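2022-09-05 -- Penside, returns floor, folding cell

Notes before I forget. Second week of the cell running next to the people instead of instead of them. Cikport sent the new task list late so we started on shirts again, tees only, no buttons.

Morning numbers: 115 garments through the cell, 19 kicked back to the hand tables. Hand tables did 457 in the same stretch. So no, it isn't taking over anything yet. Whoever wrote the August slide saying "parity by fall" should come stand here for a shift.

What has changed is what folks do all day. Two of the folders are now on "tending" -- they feed, clear, restart, write the reject slip. Asked both how it's going. One likes it, wrists feel better. Other one says it's boring and lonelier, the hand tables talk and the cell side doesn't, too much waiting and you can't chat across the guard. Fair. Swap them every two hours? Try it tommorow.
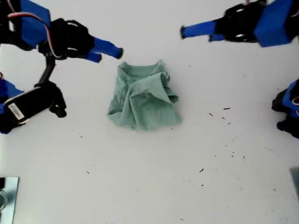
Rejects are mostly start-pose. If the shirt lands in a lump the arms dither over which corner to go for and the timer runs out. Tender shakes it out, puts it back, goes fine. Which means a person is still doing the hard bit and the machine does the easy bit after. Said this to the Pareo people on the phone and they said feed it more lumps. OK. We'll feed it more lumps. But then the reject rate goes up and the tender gets the blame on the shift sheet, so FIRST change the sheet -- split "operator" and "cell" into two columns. Should've been like that from day one.

Also tables. Returns come in with all kinds of bits on them, and on white it shows. Hand tables get wiped without anyone thinking, somebody just sweeps it off with a forearm. Cell side you have to stop, open, wipe, close, re-home. 16 minutes lost to that this morning if I add up the log. Nobody owns the job either: not on the tender's list, not on the cleaning crew's.

Tried the small-item pick too. Same fingers as for the cloth, blue tape on them. Slow but careful. Fine for one thing, no use for a whole tabletop of crumbs.

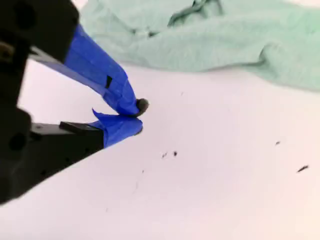

Tape is a consumable now, apparently. Needs a line in the stores order, and somebody has to be shown how to wrap it so it doesn't lift. Tenders would rather do this themselves than wait on maintenence, and I think they're right -- it's tape, not wiring. Check w/ safety what counts as lockout for a tape change. Right now the rule reads like you need the full procedure to touch anything past the line.

Fahmy bins: still the wrong height for the tenders. They bend for every piece. We took the wrist strain off and gave them a back problem. Raise the bins or put a spring base under, ask for a quote on both.

Pay question came up again at break. Is tending a different grade? I don't know, said so, said I'd ask. Don't let this one slide, it got asked in August too and never got an answer.

To do:
- two columns on shift sheet
- rotation, two hrs, see who hates it
- wipe-down: pick an owner, put it on paper
- tape in stores + short how-to by the cell
- bin height
- grade question, in writing this time
- lumps. run a batch of only lumps, after the sheet is fixed

Afternoon run started late, numbers go on the next page.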